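Section 2: Fitting the Tritton Leg Harness

Read this section before wearing the harness for the first time. The set contains two greaves, two knee cups, four leather straps and a bag of spare buckles.

1. Put on your padded leggings and arming belt. Lace the leggings to the belt at the hip.

2. Place the greave over the shin with the hinge on the outside of the leg. Close it and fasten the lower strap first.

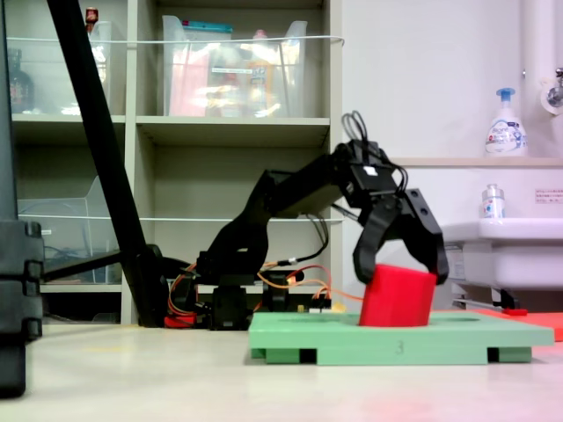

Gripper with red foam cube, green board 3.

3. Fasten the upper strap. You should be able to slide two fingers behind the calf plate.

Note: Straps are supplied with 16 holes. Extra holes can be punched up to 40 mm from the tip.

4. Set the knee cup over the joint and buckle it behind the knee. Bend the leg fully. If the cup catches on the greave, move it up one hole. 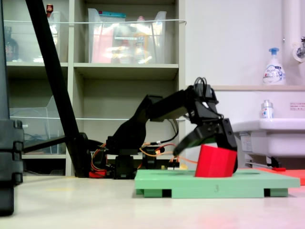 Arm over the platform, block held between both fingers.

Caution: Do not kneel on hard floors with the side wing turned inward. The rivets can bend.

5. Tie the top of the knee cup to the leggings with the Cancombe cord. Use a flat knot.

6. Walk for a few minutes, then check every buckle again.
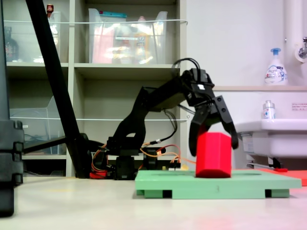 Care and storage

Wipe the steel with an oiled cloth after each use. Keep oil off the leather. Store the harness in a dry place with all straps open.

Text: Marlies Rüegg, Tistbridge. Revised 2020-08-02.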